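Covering a cable that drops down the wall near an electrical panel

Category: Walls and Trim / Low Voltage
Lordale Home & Shop Help

Roland Cropper
Posted March 23, 2021

I am finishing the back room of a rented unit in Lodstead, 966 square feet in total. The walls are painted white, the floor is dark wood with black baseboard, and there is a wall panel at about head height on the left wall. A thin cable comes down the same wall from near the ceiling and hangs free. It is an Ethernet run that a previous tenant put in. I use it and want to keep it.

I would like to put it in surface raceway from the ceiling to the baseboard. The landlord allows adhesive and small screws but no cutting into the wall.

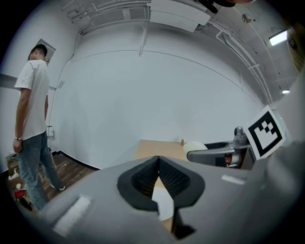
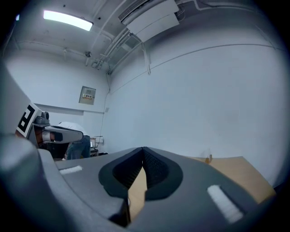

Specific points I am unsure of:

The horizontal strip. It crosses the wall between the ceiling and the floor and stands proud of the surface. I can either notch the raceway cover over it or stop the raceway above it and start again below, leaving a short section of cable exposed. I would prefer not to cut the strip.

The panel. The cable comes down fairly close to it. I can move the raceway toward the corner if needed, but then the run gets longer and I need an elbow at the ceiling. Is there any reason to keep a data cable away from a panel if it never enters the box?

The baseboard. White raceway will end on black trim. Do people stop at the top edge of the baseboard or carry the raceway down to the floor?

The raceway I have in the cart is the Ashworth one-piece type with a hinged cover, 19 mm wide, with adhesive backing. The cable is standard Cat 6, unshielded. I have one drill, a fine-tooth saw and a miter box.

Inon

Use the corner. A vertical run in a corner is less noticeable than one in the middle of a wall, and you get it away from the panel, where you should not be attaching anything anyway. The panel door has to open all the way and the cover has to come off without disturbing the raceway. Check that with the door fully open before you peel any backing. The working space in front of a panel is also regulated. Flat raceway on the wall is unlikely to be a problem, but a shelf or a cabinet there would be, so ask your local building department if you plan to add either.

On interference: a short parallel run of Cat 6 next to household wiring does not usually cause trouble. Distance is still free, so take it. Cross power wiring at a right angle where you can. Do not put the data cable in the same channel as any power cord, even temporarily.

For the strip, do not notch the cover. The hinge line on one-piece raceway is the weak point, and once you cut through it the cover will not stay closed. Stop the raceway square at the top edge of the strip, start again square at the bottom edge, and bring the cable over the face. If the exposed piece bothers you, cut a short length of larger raceway to use as a bridge.

Adhesive alone does not hold well on painted walls over time. Clean with isopropyl alcohol, let it dry, press the raceway on, then add a screw every 16 inches. Start each screw through the back of the channel before the cable goes in, and use flat heads so they don't press on the jacket. Know what is behind the wall before you drill. Conductors often run straight up or down from a panel, and also from any outlet. Stay out of both paths and use adhesive only if you can't tell.

marty_g

just paint the cable white. I did mine in December and you can't see it from the door. two coats

Ashworth

Agree with Inon on most of it. Do not paint the cable. Some paints affect the jacket, and you can't re-terminate it cleanly later.

Baseboard: stop at the top edge and use an end cap. If the cable has to continue sideways, run it along the top of the baseboard in the smallest raceway that will take it. Carrying white raceway down over black trim draws the eye to it. You can also buy a short piece in black for the last section, but the joint will show.

Measure the wall in two places before cutting. Ceilings in older units are often out of level, and a gap at the top of a vertical run is hard to hide. Cut slightly long and trim.

Leave a small loop of slack at the bottom for a new connector. Keep bends gentle, at least four times the cable diameter, and don't force it around a sharp inside elbow. Dry fit everything with painter's tape first.

Roland Cropper

Going with the corner and the bridge piece over the strip. I held a scrap length up to the strip and the wider size clears it with 2 mm to spare. Adhesive only on the section nearest the panel, screws in the lower half after I have been over it with a detector. I will order one extra elbow.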